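Menow Kitchen Help > Dinner > Soups and stews

Slow cooker white bean soup, beans STILL hard after 5 hours??

posted by bisgaard_kitchen, December 21, 2018

Ok need help fast, people coming tonight. Made the white bean and sausage soup everybody makes, dry beans, soaked overnight, drained, in the pot with canned tomatoes, onion, carrot, stock, a parmesan rind. On high for 5 hours. Beans are like gravel in the middle. Skins are coming off but the insides are chalky. The carrots are mush already.

Did this same soup in November and it was fine, except I think that time I put the tomatoes in late because I forgot to buy them. Also we moved, so different water. We're up at 1690 feet now if that matters.

Slow cooker is a Kinon, the oval one, not old. Lid fits fine. Can I save it or do I start over with canned beans? And do I add baking soda, my sister in law says yes but she says that for everything. Sausage is not in yet, it's sitting browned in the fridge. Have kale too.

Edit: white beans are the big ones, cannellini. Not kidney beans, I know about those.

Edit 2: no I did not salt the soaking water. Was I supposed to?

potlidpam

It's the tomatoes. Acid keeps the beans from getting soft. You put them in at the start this time and at the end last time, there's your answer. 1690 feet is nothing, don't worry about it, people up in the mountains have to worry about it.

To save it for tonight:

Get it out of the slow cooker, into your biggest pot on the stove. Bring it up to a real boil, ten minutes, then down to a steady simmer with the lid cracked. Not a lazy simmer, you want bubbles. Add hot water or stock if it drops below the beans. Don't use cold, it just slows you down.

Baking soda, yes, your sister in law is right this once. A quarter teaspoon for a big pot. Stir it in and it will foam up so leave room. Taste before you even think about adding more, too much and the whole thing tastes like soap. Start checking beans after 30 min. Check several, not one, they never all finish together.

Fish out whatever carrots you can and mash them, then stir back in at the end. Makes it thicker and nobody will know they were mush. Add a fresh carrot if you want chunks, cut small.

Sausage in for the last 15 min, kale for the last 5. Squeeze of lemon only when the beans are done. Same with any vinegar. Pull the rind out before you serve, it gets slimey.

If they're still chalky after an hour and a half of that then yes, canned. Drain and rinse, two cans, and strain your hard ones out. They can keep cooking by themselves for tomorrow.

gravy_boat_42

just use canned. i always use canned. life is short

prorerov_soup_club

Agree with the first one on tomatoes but also check how old the beans are. Old beans will do this no matter what you do to them. Mine came out of a bin at a store that clearly never emptied the bin, cooked them all day and they were still crunchy. Bought a fresh bag, same recipe, done in no time. If yours moved house with you I'd bet on that.

And hard water, since you said the water's different. White crust in your kettle = hard water. Soak with salt in it next time, a tablespoon or so to two quarts, then drain and rinse. Helps a lot with the skins too. So yes you were "supposed to" but plenty of people don't and it comes out ok.

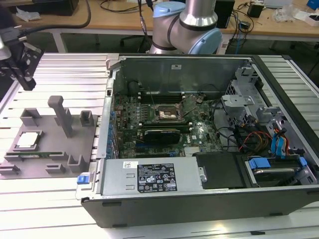

For next time I do it like this. Soak salted overnight. Drain. Boil hard on the stove ten minutes in fresh water, drain again. Then slow cooker with onion, garlic, stock and rind, nothing sour. Low all day or high till soft. Tomatoes only once you can squash a bean against the roof of your mouth with your tongue. Then another half hour for it all to come togther.

Also don't lift the lid to look. I know. Everyone lifts the lid. Each time you lose heat and it takes ages to get it back on those things.

Leftovers thicken up like paste overnight so save some stock for thinning. Freezes fine without the kale, the kale goes kind of gray.

bisgaard_kitchen

Ok in the big pot, boiling, soda in, it foamed ALL over the burner but ok. Kettle has the white crust so that's a yes on the water. Beans did come with us in the move, been in a jar, no idea how old. Checked at 44 minutes and most are soft, a couple still grainy, giving it a bit longer then sausage goes in. Have two cans on the counter just in case. Thanks all, gotta go do bread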